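Used lens from a grading store arrived "Excellent" with haze. Keep it, return it, or argue?

Posted in Buying and Selling Gear, 9 April 2018

mudflat_ed

I bought a used 85mm portrait lens from Beltuvano, the online shop with the letter grades. Mine was sold as "Excellent", which on their page sits one step under "Like New" and means "light signs of use, no effect on images". I paid $418 with a coupon code that took off 12 percent, and I was very pleased with myself for about as long as it took to open the box.

The outside is lovely. Whoever owned it before me kept it in a sock drawer. But if I shine my phone light through the back there's a milky patch on one of the inner elements, toward one side. No threads or spidery stuff, so I'm hoping it's haze and not fungus. Wide open with a window behind the subject, everything goes soft and glowy. I've been told people pay extra for that. I haven't.

Things I've tried so far: cleaning the front and rear glass (no change), leaving it out of the bag for a week (no change), looking at it less (some improvement). 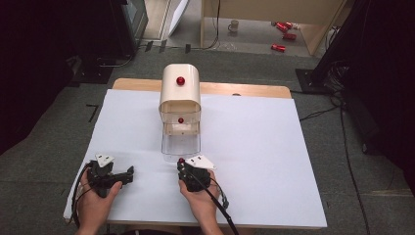 I wrote to the shop and they offered me 3 options. Return it for a full refund, keep it and take $40 back, or send it to a repair place called Skimden that they use, at their cost, with a wait of "up to several weeks". The catch with the refund is that the coupon has expired and the same lens in the same grade is now listed for a good bit more, so I'd be starting over. The catch with the $40 is that it's $40.

Has anyone been through this? Mostly I want to know whether haze gets worse, and whether a lens that's been opened up and cleaned is worth less later if I sell it. I shoot family stuff and the odd school play, nothing paid. Body is an older full frame that's worth less than the lens at this point.

Sorry for the length. I did try the search box and it gave me a thread about tripod feet.

halfstop

Return it.

You bought "no effect on images" and it has an effect on images. Coupons come back. They always come back in November if not before.

grainelevator

I'd take the repair, but only with a few things in writing first. I've had two lenses cleaned for haze. One came back perfect and one came back clean but slightly off center, and I spent a whole summer thinking my eyes were going.

On your first worry: it can get worse, slowly, and it can also sit there for ten years doing nothing. It depends what it is. A lot of haze is a film from lubricant that has crept off the focusing parts and settled on the glass, and that usually wipes off once somebody gets to it. If it's the cement between two glued elements going cloudy, that's a different and much sadder bill, and most shops will tell you to live with it. You can't tell which from the outside, and neither can I, and neither can the guy in the next thread who'll say he can.

So write back to Beltuvano and ask:

Does the return window stop while the lens is at the repair place? If it doesn't, you could get it back on the day you lose the right to complain. This is the one I'd care about most.

If Skimden can't clear it, do you still get the full refund, shipping included?

Will they check the centering afterward and tell you in the paperwork that they did? Any decent bench can. Some don't unless somebody asks.

Who covers it if it comes back with a new problem, and for how long? When I did mine I got 3 months on the work, which seemed fair.

If they say yes to all that, send it. If they go vague on the first one, send it back for the refund and don't feel bad. I've dealt with that kind of vague and it doesn't firm up with time.

On resale, a cleaned lens with a receipt from a real shop has never cost me anything. A cleaned lens with chewed-up screw heads has cost me plenty. Buyers look at the screws. I look at the screws. Take close-ups of the mount before you ship it so you know what yours looked like going out.

And test it when it comes back, on the first day, before you fall in love again. Put it on a tripod, find a flat brick wall, shoot wide open, and compare the left and right corners. Then do one with a bright window in the shot. It's fifteen minutes, and dull, and I skipped it with the second lens for reasons I can't reconstruct.

I'd also ask about the $40. That's their opening number. When I pointed out on a Solheim zoom that the listing said one thing and the glass said another, the shop went up without much of a fight. If you'd be happy with the lens for portraits away from windows, there's a price where keeping it makes sense. I'd want that price to be a lot lower than what you've got now, though, as you'd have to say "haze" in your own ad someday.

nikkorless

I used to like the glow on my old Prokari 50 until I saw what it was supposed to look like. Have you tried leaving it in the sun? UV kills the stuff. Worked on mine, or it was a cloudy week and I stopped checking.

grainelevator

UV is for fungus, and it doesn't take away what's already on the glass. It won't do anything for oil except warm it up and help it travel. Please also don't leave an 85 sitting uncapped in a sunny room with curtains in it.

mudflat_ed

Thanks, all. Asked the shop your four things. They say the return window does pause, and I have that in an email. They "believe" centering is checked. I've written back to ask who believes it.

They also went to $65 without me asking very hard. I'm still leaning toward the repair. Screws photographed.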